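# About Ustden

Ustden teaches robot arms to take things apart. We'd love to say we teach them to put things together as well, but we've all owned flat-pack furniture and we know our limits.

The company began when Hermenegildo Beltrán, then repairing office computers for a living, worked out how much of his week went to undoing screws and unplugging cables that somebody else had plugged in. He mentioned this to So-yul Jeon, who was writing software for sorting parcels and was bored stiff. They rented two rooms above a tile shop and bought a pallet of dead desktops. The first one took them until July to get right, and by then the tile shop had moved out.

## What we do all day

Mostly we gather examples. A learning system won't pick up a job from a manual, any more than a teenager will, so one of us guides the arm through a task and the computer keeps a record: where each joint went, how hard it pushed, what the cameras saw. Then we put everything back and do it again, with the case turned a little or the cables in a worse tangle. A single task needs 325 good runs before we'll let the system have a go by itself. Bad runs are kept too, in their own folder, which is much larger.

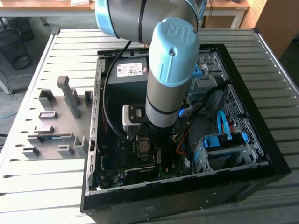

Our recording software is called Drulon. It began life as a spreadsheet and still has the temper of one. Yurt is the labelling tool, where each run gets marked up by hand: reach, grip, pull, let go, swear. (The last label was removed in a clean-up and quietly put back.) Every run is checked by a second person, who must not be the one who drove the arm — people are very forgiving of their own work.

## Who we work with

Recyclers and repair shops, for the most part. Our longest-standing customer is Kolgate, a refurbisher that sends us almost 50 old machines a month and expects them back in pieces, sorted. They're patient people. They asked early on whether the arm would ever be faster than Hermenegildo, and he has been noticeably quicker ever since.

## Working here

You don't need a degree in robotics. You need steady hands, a high boredom threshold and the honesty to bin a run you spent all morning on. New starters spend their first fortnight labelling, then move on to driving the arm. So-yul does the training herself and has firm views on cable management.

If that sounds like a good time, write to us through the contact form. If you've got a shed full of old computers, write to us sooner.

Page last updated 03/06/2023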